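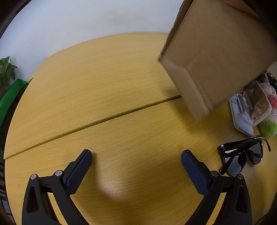 A plain cardboard box, held at an angle over a tabletop.

The founder of Hovier would like you to know that his company's new kit is "the last truck model you'll ever need to buy." I have heard this before, from other companies, and I own the trucks.

Hovier works out of two rooms above a tire shop in Dillton and makes plastic model kits, mostly American pickups and vans in 1/25 scale. The latest is the Araya, a long-bed pickup with 218 parts and a suggested price that made me ask him to say it again. He said it again. He was friendly about it.

"People complain about price and then they spend twice that on resin wheels and photo-etch to fix a cheap kit," he told me. "We put that money in the box."

Some of it, maybe. I asked what he meant by fixing, and he talked for a good while about door gaps. The Araya has separate doors that can be posed open, and he says they close flush straight off the sprue. I have built kits with opening doors since I was a teenager and have yet to see one close flush without filing. When I said so, he shrugged.

"You haven't built this one."

He had me there. The test shot on his desk had its doors glued shut.

We moved on to the chrome. Anyone who builds cars knows the problem: plated parts come with attachment points in the worst places and a mold line down the middle of the bumper, and the plating is so thick you lose the lettering. Most of us strip it and start over with paint or foil. Hovier is using a process it calls Nulerum, and the founder says it goes on thinner and can be touched up by hand. I asked whether he would sell the touch-up material separately.

"We're looking at that," he said.

When?

"November, if the supplier comes through. I don't want to promise."

That answer I believed. I also asked what happens if you scrape a bumper before November, and he said the company would mail out a replacement tree for the cost of postage. I wrote that down and read it back to him so we would both remember.

The engine is where the Araya starts to look like real work. It's an inline 6 with a separate head, a carburetor in four pieces and pre-drilled holes in the distributor. There's no wire included. I think that's a strange place to save money on a kit at this price, and I told him so.

"Serious builders already have their own wire," he said. "And the beginners won't use it."

So who is it for? He took longer over that than anything else I asked. He said he pictured someone who built as a kid, quit, and came back with a decent lamp and not much patience. I said 218 parts was a lot for a person without much patience. He laughed and said the instructions were good.

They're better than most. I was shown 2 versions, the one that went to the printer and the draft before it, and the draft was a mess. The final has each step drawn large, with paint callouts next to the part they belong to — no flipping back to a chart on page one. The decal guide still lists a body color that doesn't match any bottle I own. "It's close to a factory color," he said, and when I asked which one, he said he'd have to check.

The first run was 121 kits, sold by mail to people on the company's list. I wanted to know how many had been finished. He didn't have a number. He had seen photos of a handful, and one builder had written in about a warped frame, which he replaced.

"Warping is a cooling issue. We leave the frames in the mold longer now," he said. "It slows us down, but I'd take slow."

A second run is planned, bigger than the first, and after that a van on the same chassis. The tooling is already paid for, he says, and he isn't taking preorders on it. Good. I have money tied up in two preorders from other outfits and have stopped checking my email about them.

I bought an Araya on the way out, at full price. The doors are still on the sprue. I'll report on the gaps when I've cut them off, and on the Nulerum too, assuming I don't put a thumbprint in it first.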